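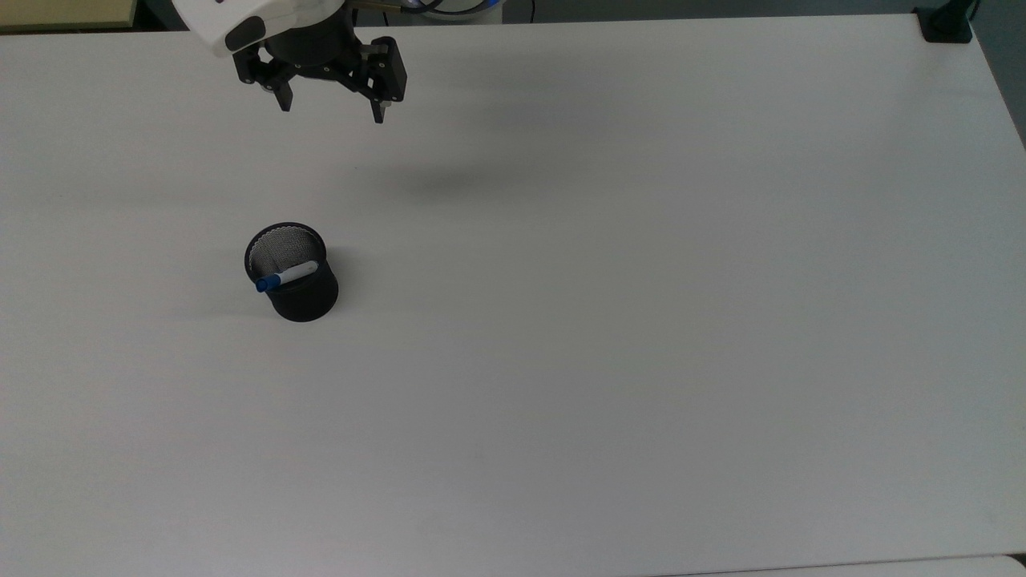 Tischplatte mit Stiftebecher

Arbeitsplatz bei Schichtende übergeben

Die Übergabe gemeinsam genutzter Tische richtet sich nach der Hausordnung von Herkora.

1. Persönliche Unterlagen sind im Schließfach zu verwahren.
2. Die Platte ist mit einem feuchten Tuch abzuwischen. Scheuermittel sind nicht zulässig.
3. Stifte verbleiben im Becher.
4. Schäden sind binnen 14 Tagen schriftlich zu melden.

Auskunft erteilt Siham Bataineh, Flächenverwaltung.

Stand: 20.12.2025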